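Forum > Two-Arm Cells > Faults and Safety
Home Boards Unanswered Tags Members Log in

Right gripper opens by itself when both arms pull on a strap

Posted by Despina Kos, 17/10/2026

Hello everybody. I hope this is the correct board. English is not my first language, so please ask me if something is not clear.

We have a cell with two arms on one table. The work is packing and unpacking of soft bags: one arm takes the strap at the left, the other arm takes it at the right, they lift a little, and then they move the bag to the side. It worked well during all of September. Now we have a fault that I can not explain, and yesterday it became a safety matter too, so I want to understand it before I let anybody run the cell again.

The fault is like this. Both grippers close on the strap. Both report "object held". The arms begin to lift together. After a short time the right arm stops with error 703, and in the same moment the right gripper opens. The left arm does not stop. It continues its movement with the full bag hanging on one side, and the bag swings. Yesterday it swung over the front edge of the table and a can fell on the floor close to the foot of my colleague. He was not hurt, but he was standing where we are all allowed to stand, behind the yellow line, and this is what I do not like.

I made a log of 70 cycles. The error came in 13 of them. It was always the right arm, never the left. I did the following already:

- changed the fingers of the right gripper for new ones
- made the closing force lower, then higher (with higher force it is worse, I think)
- made the lift slower, no difference
- ran the right arm alone with the same bag, and there was no error at all

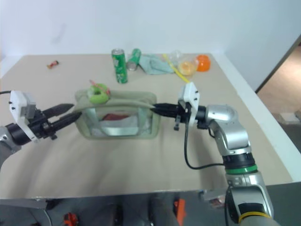

Our controller is the Hutum, with the Masstead software for the two-arm coordination, and the grippers came with the arms. The manual says that 703 is "external load not plausible", and nothing more. I checked the tool weight in the settings and it is the same number for both arms. Both of them have a bracket on the wrist which we added ourselves, and the cable from the right bracket hangs below the wrist in a wide loop before it goes back to the arm. I tied it shorter for one afternoon and the error did not come, but I made only a few cycles that day, so I do not trust this result very much. With the strap it is also difficult to know which arm is pulling and how much, because it goes in one arch from one gripper to the other.

My questions are two. First, what is the real reason for 703 in such a case? Second, how do I make both arms stop when one of them has a fault? I believed this was normal behavior, but it seems it is an option.

Thank you for your patience with the long text.

Despina Kos

2 replies

Kavinda Barua

Dear Despina, we had almost the same trouble in our workshop, with the same controller, so I write what helped us. I can not promise it is the same reason for you.

Please begin with the second question, because it is the more important one. In the Masstead settings there is a page called "Group behavior". If the arms were installed one after the other, each arm is its own group, and a fault in one arm is only a message for the other. You must put both arms in one stop group. Then a fault on the right gives a controlled stop on the left also. Test this at low speed and with an empty bag. I would do the test by starting a lift and pressing the protective stop of one arm only. If the second arm still moves, the group is not active, even when the screen says it is. With us the screen said it was active, and it was only saved and not loaded -- the controller needed a full restart.

After this, look at what the gripper does in a fault. On ours, the output was set to "release on fault" from the factory. For a hard part on a fixture this can be good. For a bag which hangs in the air it is wrong. There is a setting "hold on fault". But please think about fingers and hands: if somebody is caught in the gripper, it will now stay closed, and you need a way to open it by hand. We wrote the procedure on a card at the cell and everybody had to try it one time.

Now the error 703. The controller calculates how heavy the load should feel, and it compares this with what it measures. Things which disturb this:

1. Tool weight and also the center of the weight. You wrote that the weight is the same number for both arms. Is the center also entered? A bracket with a module on it moves the center to one side, and two brackets which are mounted in different directions can not have the same values. Measure each arm separately.

2. The cable. If the loop touches something or becomes tight when the wrist turns, the arm feels a force from nowhere. Your afternoon with the short cable is a good hint, even with few cycles. But do not tie it so short that the wrist pulls on it. I would turn the wrist by hand through the complete movement and watch the loop.

3. The two arms pull against each other. When both hold one strap and the two paths are not exactly together, the strap becomes tight and each arm sees a load which is not the bag. This can explain why the right arm alone has no error. We gave the second arm a soft mode in the direction along the strap, and the distance between the grippers we made 26 mm smaller, so that the strap stays a bit loose at the top.

I would change one thing, run the same number of cycles as before, write it down, and only then change the next thing. And until the stop group is tested, nobody should stand at the front side. A line on the floor is not a guard.

quintela_rob

just raise the limit for 703 in the expert menu, we did it and never saw the error again. Also check if the fingers are dirty

Comment by Kavinda Barua

Please do not do this before the reason is known. The same limit is used to notice when the arm pushes against a person. If you raise it, the error is away but the protection is weaker too.

Comment by Despina Kos

Thank you both. The limit I will leave as it is. I looked at the stop groups this morning and Kavinda is right, they were two separate ones. They are one group now, and after the restart the left arm stops when I stop the right. The center of the weight was zero for both arms, so somebody never entered it (it was maybe me). Tomorrow I measure it and then I make again 70 cycles with the old cable position, and after that with a new one. The front side of the table is closed with a chain until I am finished.

Contact Platside Help | Community rules | © Platside | Back to top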